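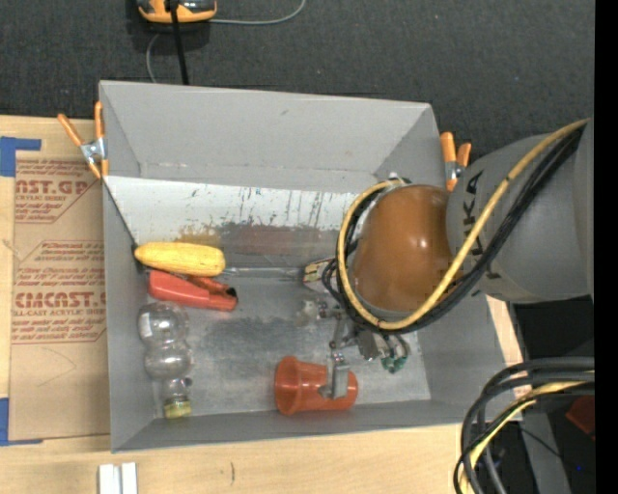 一 早上，没喝咖啡

六点四十。门还没开，外面已经排了人。

Cheon今天上市。海报贴了一个礼拜，卷帘门上也贴，厕所门上也贴，Ingrid Ambrose说哪儿有平面就贴哪儿。她是店长，Sorkau火车站对面这家店她管了六年，管得很紧，胶带用多少都问。

我从后门进。外套没脱，先开灯，开机，开收银，开那台一定要踢一下才肯出纸的打印机。踢了。出纸了。纸上印着昨天的日期。再踢。

“别踢。”Ingrid的声音，从柜台底下传来的。她蹲在那里理样机的线，嘴里咬着扎带，说话像含着一块饼。

“它自己要的。”

“总部说了，九点前不许卖，一台都不许。系统锁着的。排队的给他们倒茶。”

“哪儿有茶？”

“那就给他们倒水。”

我去倒水。纸杯没有了，有上次办活动剩的，印着前一代的广告，价格还在上面。一千一百多。今年这台一千三百四十四，贵出来的那部分，宣传册里的说法是“光”。屏幕的光。2560乘什么的分辨率，我背了三天，后面那个数字到现在还是记不住，有人问我就说“很细”。

端着水出去。冷。队伍头一个是个老太太，坐在自己带的折叠凳上，膝盖上一个布包，戴手套，戴帽子，帽子外面还包了一条围巾。后面是个小伙子，再后面还是小伙子，再后面一对吵架的，小声吵。

“您来买Cheon？”我把水递给她。

“不买。”

“今天就卖这个。”

“我来拿我的电话。”她说。接过水，没喝，放在地上。“上礼拜放在你们这里的。黑的。Harnolen。”

放在这里的。我脑子里过了一下维修单，这周没有Harnolen，Harnolen的维修早就不收了，零件停了。

“修的？”

“不是修的。你们给了我三百零六。”

哦。

那不是放在这里。那是卖给我们了。

“您先喝水。”我说，就回去了。

二 Ingrid说不行

“旧机换新，”我跟Ingrid说，“上礼拜的，老太太，要拿回去。”

“不行。”

“我还没说完。”

“说完也不行。旧机收了就是收了，单子上签了字的，折价三百零六抵在新机里，新机她拿走了没有？拿走了。那就完了。”

“她坐在外面。”

“让她坐。”

“零下。”

Ingrid从柜台底下钻出来，膝盖上两块灰。看了一眼玻璃外面。看了挺久。她妈妈好像也是那个年纪，我猜的，她从来不提家里的事，只有一次在电话里跟谁吼，吼的是波兰语还是什么，反正我听不懂。

“让她进来。就她一个。别的不许进。”

我去开门。老太太一站起来，后面的小伙子跟着往前拱，以为开卖了，我说不是不是，她是别的事。什么别的事，他说，我五点就来了。我说她四点。不知道她几点来的，随口讲的，后来她告诉我她是三点五十。

凳子她自己收的，不让我拿。

单子找出来了。Genowefa Kaczmarczyk，地址在河那边，老水塔那一片。上礼拜的单，经手人签名是我。

我居然一点印象没有。

要说那个礼拜，一天收多少旧机，人人都赶在Cheon之前把旧的处理掉，怕掉价。我的手就是一个动作，接过来，插线，跑检测，报价，签字，抹数据，扔进筐。接过来，插线。有时候晚上躺下了手还在动。

“K女士，”Ingrid说，她念不出那个姓，我也念不出，“新手机不好用吗？”

“好用。很亮。”老太太从布包里拿出来，还套着我们送的壳，膜也没撕。“字很大。我孙女给我弄的。很好用。”

“那您——”

“车库打不开。”

三 车库

事情是这样的，她讲了大概二十分钟，中间有三次讲到别人去了，我压缩一下。

她家有个车库，儿子装的电动门。装的时候赶时髦，不用遥控器，用手机开，手机里一个软件，叫Pitetum。按一下，门上去，再按一下，门下来。用了好多年，从没坏过。然后换新手机，孙女给她把东西都搬过去了，照片，号码，天气，那个消消看的游戏，都搬了，就Pitetum没搬过去。商店里搜不到。

我拿她的新机搜了一下。真的没有。有一个叫Pitetum的，是个做酸奶的食谱。

“没有钥匙吗？手动的？”Ingrid问。

“有。在车库里面。”

我们三个都没说话。

“里面有什么？”我问。“车？”

“车不要紧，车我本来就不开。”老太太说。“有冰柜。”

冰柜里有什么她没有马上讲。她先讲冰柜是哪年买的，谁抬进去的，抬的时候磕掉一块漆。然后讲到圣诞节。她家圣诞节人多，饺子从八月就开始包，一批一批包了冻起来，蘑菇的，白菜的，李子的，各用各的袋子，袋子上写字。今年写了字的有多少袋她说了，我没记住，反正是一整个冰柜。

“那离圣诞还早呢。”Ingrid说。

“是早。可是礼拜天我孙女洗礼。”

“孙女不是给您搬手机的那个？”

“另一个孙女。小的。”

行吧。

“叫锁匠呢？”

“叫了。锁匠说那不是锁。”老太太把手套脱了，一根手指一根手指地脱。“装门的公司我也打了电话，没有了。公司没有了。电话是一个理发店接的。理发店的人很客气。”

“您儿子呢？”

“在海上。”

后来才明白是在船上工作，下个月底才靠岸。当时那一秒我以为是另一个意思，Ingrid也是，她脸都变了，去给老太太搬了把有靠背的椅子。

四 旧机在哪儿

查系统。

旧机收进来，当天抹数据，装筐，满一筐贴封条，物流来拉，拉到环城路的分拣仓，再往哪儿去我就不知道了。有的翻新，有的拆零件，有的听说直接碾。Harnolen那种年纪的，碾的多。

“抹过了，”我小声跟Ingrid说，“我抹的。抹了软件也没了，找回来也白搭。”

“你确定抹了？”

“流程就是要抹的。”

“我问你抹了没有。”

翻单子。单子背面有一格，数据清除，打勾。她那张单，没打勾。那格里写了几个字，我的字，歪得要命：“电池鼓，检测未跑完，不通电”。

啊。

这下有点印象了。不是记得老太太，是记得那台机，背面拱起来像一块小面包，插上线跑检测跑到一半自己黑了。我怕它烧，没敢再通电，放进了那只防火袋。三百零六也是那么来的，活动保底价，只要是Harnolen，砖头都给三百零六。

所以没抹。所以里面的东西还在。

“电池鼓的走哪条线？”

“走红筐。”Ingrid已经在拨电话了。“红筐不跟普通的一起，红筐一个礼拜拉一次。”

“哪天拉？”

她看着我，电话夹在肩膀上。

“今天。”

五 队伍

八点十分。外面的队伍拐过面包店了。面包店的人出来说你们挡了我的门，我说不好意思，他说不好意思能换钱吗，然后他发现排队的人都买他的面包，就没再出来。

分拣仓电话占线。占线。占线。通了，没人接。再占线。

Ingrid把电话塞给我：“你打，我去对库存。”

库存也出事了。总部说给我们店五十台，箱子拆开，不对，里面一半是壳。手机壳。Ingrid站在那里看那些壳，看了有半分钟，脸上什么也没有。我认识她三年，知道那是最坏的时候。

“蓝的。”她说。“全是蓝的壳。”

“也许机子在别的箱。”

“没有别的箱。”

她开始给总部打电话。我给分拣仓打电话。两个人背对背站着，都在听音乐，总部的音乐是钢琴，仓库的音乐是吉它。老太太坐在靠背椅上，把折叠凳放在脚边，像带了条狗。

外面有人敲玻璃。是队伍第二那个小伙子，用口型说：几点？

我伸九个手指。

他说：冷。

我也不知道怎么用口型说我也没办法。

“让他进来吧。”老太太说。“他五点就来了。”

“进来一个都得进来。”

“那就都进来。”

Ingrid捂着话筒：“不许。”

老太太站起来，自己走过去，把围巾从头上解下来，开了门（门我没锁，我的错），把围巾递给那小伙子。然后关门，回来坐下。小伙子拿着那条围巾，粉的，带穗子，愣了一会儿，围上了。

六 通了

八点三十五，仓库通了。

“红筐？红筐上车了。”那边的人说，一个男的，边说边嚼东西。

“上哪儿的车？”

“处理厂的车。”

“几点走？”

“司机吃完就走。”

“司机在吃什么？”我不知道我为什么问这个。

“我怎么知道他吃什么。汤吧。”

汤。汤还行，汤烫，吃得慢。

“能不能帮忙把Sorkau店的袋子拿出来一个？防火袋，黑的，上面有我们店的贴纸，里面一台Harnolen，背面鼓的。”

“上了车的我不能动。封条的。”

“要什么手续才能动？”

“店里来人，带单子，带工牌，本人签字。”

我看Ingrid。Ingrid在听钢琴。她摇头，不是对我摇，是对电话那边，然后看见我在看她，又摇了一次，这次是对我。

我把话筒捂住。“环城路，开车一刻钟。九点前能回来。”

“不能。你路上来回就半个钟头，加上签字，加上找。九点开门，店里就我一个人，外面那么多人，一半的货。”

“一半的货卖起来也快。”

这话说得不聪明。她没骂我，是总部那边突然有人接了，她转过身去，用那种特别甜的声音说您好。

我从钩子上拿了车钥匙，店里那辆送货的小车。工牌，单子。老太太已经站起来了，折叠凳夹在胳膊底下。

“您不用去。”

“我的电话，我认得。”

“我也认得。”

“你不认得，”她说，“上礼拜你都没抬头。”

七 路上

车里一股胶水味。暖风要开十分钟才热，一共就开一刻钟，等于没有。

她系安全带系了很久。我帮她，她不让，她要自己找那个扣。前面红灯，我踩刹车，折叠凳从后座滑下来，哐的一声。

“你开得急。”

“是急。”

“你叫什么？”

我说了。她重复了一遍，念错了，我说对。

过了桥堵。堵的那辆是垃圾车，两个人在前面慢慢地推桶，推过来，倒，推回去，中间还停下来聊一句。我按了喇叭，他们挥手，以为我打招呼。

“新手机我退给你们，”老太太说，“行不行？退了，把旧的给我。”

“拆封过了，退不了全款。”

“退多少？”

“要看店长。不过您不是说新的好用吗？”

“是好用。打电话听得清楚。我姐姐在电话里讲话，以前像在桶里，现在像在房间里。”她想了想。“她现在话更多了。”

“那就别退。旧的拿回来专门开门。”

“那三百零六呢？”

我没想过这个。三百零六已经抵掉了，旧机要拿回来，就得补三百零六。她得再掏三百零六，买回自己的一台鼓了包的手机，用它来开自己的车库。

我说：“到时候再说。”

她没说话，从布包里摸出一个信封，白的，厚的，放在膝盖上，用手压着。原来她带了钱来的。三点五十起床——不对，三点五十就坐在门口了——带着钱来的。

垃圾车让开了。我往前开。

“您别一见面就给钱，”我说，“先别掏。”

“你开车看路。”

八 仓库

门卫是个年轻的，看工牌，看我，看老太太。

“她是谁？”

“机主。”

“机主不能进。”

“她不进去，她坐在这里。”老太太已经把折叠凳打开了，坐在岗亭旁边，风口上。门卫看了看她，把自己岗亭的门打开了，让她坐里头去，里头有个电暖器。我发现她有这个本事。她不求人，往那儿一坐就行。

我跑。

装卸口有三辆车，都一样，白的，我问红筐在哪辆，没人理，问第二遍，有人指了一下最边上。司机真的在喝汤，坐在驾驶室里，保温桶，门开着，一股子甜菜味儿。

“等一下，”我说，“先别走。”

“我在喝汤。”他说。

找到电话里那个人。他还在嚼。可能是口香糖。单子给他，他从头看到尾，连背面那格也看了，问我这是什么字。我说鼓。电池鼓。他说像“敲”。我说是鼓。他说行。

剪封条，要登记。登记本在另一间。另一间锁了，拿钥匙的去上厕所了。

八点五十二。

手机震，Ingrid。“总部说另外那箱在Harnolen专卖店，送错了。专卖店的人收了我们的货，正在摆。”

“摆？”

“摆在货架上了！我们的！我现在得过去抢。你在哪？”

“仓库。”

“拿到没有？”

“在等人上厕所。”

她那边安静了一下。然后她笑了，很短的一声，像打嗝。三年里大概第二次听见。“你听着，九点我开门，我跟他们说只有一半的货，剩下的下午。挨骂我来挨。你拿到了直接去专卖店，把箱子搬回来。别空车回来。”

“好。”

“老太太呢？”

“门卫室烤火。”

“嗯。”挂了。

上厕所的回来了。登记，签字，剪封条，爬上车。红筐不是一个，是一摞。防火袋一个一个翻，有的袋子软塌塌的，有的硬，有的贴纸掉了。别的店的，别的店的，还是别的店的。有个袋子里一台平板，弯得跟瓦一样，我拿在手里都不敢呼吸。

我们店的。第一个，不是，是个充电宝。第二个，Harnolen，白的。

第三个。

黑的。背面拱着，像小面包。拆开看，右下角磕了一块，屏幕上粘着一小片贴纸，是只鸭子，磨得快没有了。

单子上没写鸭子。我拿着下了车，一路小跑到门卫室，隔着玻璃举起来。

老太太点点头。门卫也跟着点头，他手里捧着一个饭盒盖子，里面两个冷饺子，不知道什么时候给的。

九 通电

拿是拿到了。可是它不通电。

而且电池鼓成这样，不能充，一充要出事。得换电池。Harnolen的电池停产了，我们店没有。

我坐在车里想这个，想了一个红绿灯。

“怎么了？”老太太问。

“没怎么。”

“你脸上有怎么。”

“得找块电池。”

专卖店。Harnolen专卖店，他们那儿如果也没有，那就真没有了。反正要去搬箱子。

专卖店在商场一楼，亮得不行，地板都照得见人。我们进去的时候她鞋上有泥，一步一个印子。店员过来，穿灰毛衣，带耳麦，笑，说两位早上好，来看Cheon吗。

“我来搬箱子。”我说。

“我来换电池。”老太太说。

他不知道先回答哪个。

箱子的事吵了一会儿。他说系统里显示已签收，签收就是他们的。我说收货地址是Sorkau站前店，你念一下。他念了。念完说，可是已经摆上去了。我说那就拿下来。他对着耳麦说了半天，不知道跟谁说，后来来了个经理，经理给Ingrid打电话，我站在两米外都听得见Ingrid的声音。经理把电话拿远了一点。又拿远了一点。

他们开始往下拿。

电池呢，他说没有。老款的电池早就不备了，建议升级。

“升了。”老太太把新的拿出来给他看。“很亮。”

“那……您还要旧的做什么？”

她又要讲车库。我看表。九点二十几。我说我来讲吧，我讲得快：门，软件，软件没有了，旧的里面有，要通电一次，开一次门，拿钥匙，完了。冰柜。洗礼。礼拜天。

灰毛衣听完，想了想，说：“其实不用新电池。”

“嗯？”

“把鼓的拆了，拿台电源直接供。我们后面有。维修台上的那个。”他压低声音。“就是不太合规矩。而且得拿着电源去她家，线得接着，一断就关机。”

“能借吗？”

“不能借。”他说。又说：“我十二点下班。”

十 下午

上午怎么过的我不记得了。真的。箱子搬回去，门一开人就涌进来，没挤，但都在说话。一个人问屏幕，我说很细。一个人问2560是什么意思，我说就是很细。一个人要蓝壳，我差点抱住他。蓝壳有的是。吵架的那对买了一台，一台，然后为了谁用又开始吵。粉围巾的小伙子买完不走，站在门口等，说围巾要还。

我说她十二点回来。

老太太没回家，回河那边要换两趟车，她就在店里坐着。有人问她路，她指。有人以为她是店里的，问她Cheon防不防水，她说她洗碗的时候放在窗台上，没事。

Ingrid嗓子哑了。哑了还在说。她走过来，看看那台旧机，装在防火袋里，放在水泥窗台上。

“退旧机的单子怎么写？”我问她。“系统里没有这个选项。”

“写报损。”

“那三百零六？”

“什么三百零六。”她说。又去卖了。

过了一会儿又回来，手指点着我：“防火袋从你工资里扣。”

那个袋子多少钱我到今天也不知道，她也没扣。

十二点过五分灰毛衣来了，换了件绿毛衣，拎着一个工具箱，进门先看我们的陈列，看了一圈，表情很克制。叫什么他说了，太吵，没听清，后面也不好意思再问，所以就还叫他灰毛衣。

“走吗？”

“我走不开，”我说，“午饭换班要到一点。”

“去。”Ingrid说。嗓子真的只剩一点气。“你去。你抹不抹数据都弄不清楚，在这儿也是碍事。”

于是就走了。我，老太太，灰毛衣，还有粉围巾，粉围巾没人叫他，他自己上车的，说他家也住河那边，顺路。后座太挤，折叠凳横在他们腿上。

十一 老水塔

房子矮，车库大，车库比房子还像房子。门是灰白的卷门，底下一圈青苔。

没有窗。我绕了一圈，真的没有。

灰毛衣在台阶上铺了块布，开始拆。手很稳。后盖一掀，电池自己就鼓出来了，他用塑料片一点一点撬，我们都往后站，老太太没往后站，弯着腰看。

“它里面是这样的。”她说。

“是啊，都差不多。”

“我还以为更多东西。”

电池拿下来，进沙桶，沙桶是她种葱的，葱拔了，土也算沙吧。接电源。电源要插座，插座在厨房，线不够长。粉围巾跑去问邻居借，邻居借了一根，不够，又借了一根，橙色的，从厨房窗户拉出来，过院子，过一个狗窝，没有狗，到车库跟前。

按开机。

黑的。

再按。

黑的。灰毛衣说别急，把两个夹子换了一下位置，说刚才接反了，不对，没接反，是松了。再按。

亮了。

那个标志，Harnolen的老标志，好多年没看见了，转一个圈，慢得要死。我们四个围着看它转圈。邻居也来了，趴在篱笆上。

开机。要密码。

老太太按。错。

再按。错。

“是我儿子生日，”她说，“是我儿子生日啊。”

“慢一点，手指冻了，按偏了。”我说。“哈口气。”

她哈了口气，在围裙上擦了擦手，不知道什么时候已经系上围裙了。按。一个一个按。

开了。背景是一片湖，还是海，字小得看不清。她找得很快，不用看，拇指往左滑两下，右下角，绿的一个方块，Pitetum。

点开。

然后跳出来一个框。

“发现系统更新。是否立即安装？”

灰毛衣喊了一声不要。老太太的拇指停在半空。两个按钮，一个蓝的很大，“立即”，一个灰的很小，“稍后”。

“小的，”灰毛衣说，“小的那个。”

她按了小的。

框没了。屏幕中间一个大圆，圆里一个箭头朝上。她按下去。

什么都没有。

过了一秒，两秒，里面咔的一声。马达像老人清嗓子一样哼起来，门抖了抖，从下面开了一道缝，青苔撕开了，门往上走，走到一半我才发现自己一直蹲着。

“行了。”老太太说。她已经进去了，灯绳一拉，冰柜在最里面，嗡嗡响着。上面真的磕了一块漆。

钥匙挂在门边钉子上，红绳子。

十二 还有的事

我两点半才回到店里，Ingrid看了看钟，没说话，可能是说不出来了。

单子我补了。报损，原因那一栏我写“机身破损，已由原机主自行处置”，日期，2023年11月22日，签字。这次写得很工整，工整到打印机都认得出来，虽然还是要踢一下。

那个信封，她在车库里掏出来过。灰毛衣不要，说他是下班时间。粉围巾不要，说他什么都没干，就跑了两根线。我也不要。她就生气了，真的生气，脸红的，把信封收起来，打开冰柜，一人一袋，不许不要。我拿的是白菜的。粉围巾的是李子的，他想换蘑菇，她说李子的好，他就没换成。

给Ingrid也带了一袋，上面写的字我不认得。我放进店里的小冰箱，那冰箱的冷冻格全是霜，塞不进去，只好横着。

Ingrid拿起来看，看那上面的字，看了一会儿。

“谁写的这个？”哑的。

“老太太写的。”

“写错了，”她说，“这里少一笔。”然后把它摆正，霜刮下来一块，掉在她手背上。

“礼拜天你值班吗？”她问。

“值。”

“换给你。”

“我没事啊礼拜天。”

“她没叫你去？”

叫了。她叫了，说人多，不多一个。我没当真，我以为就是那么一说。

“地址你有没有？”

“单子上有。”

“那你把单子给我复印一份。”Ingrid说，说完就去把那些蓝壳重新码了一遍，码得比人还高，码完倒了。

晚上关门之前来了一个人，四十来岁，夹克，手里一台Harnolen，白的，问收不收。

“收，”我说，“保底三百零六。”

接过来。线拿在手里了，没插。

“您家里，”我说，“有没有什么东西是拿它开的？”

他看着我。

“门，灯，锅炉，都算。您想想。”

他想了想，说，有一个喂鱼的。

“那您先回去喂鱼。”我说，把机子推回去给他。Ingrid在后面咳嗽，咳得很响，不过这回没说不行。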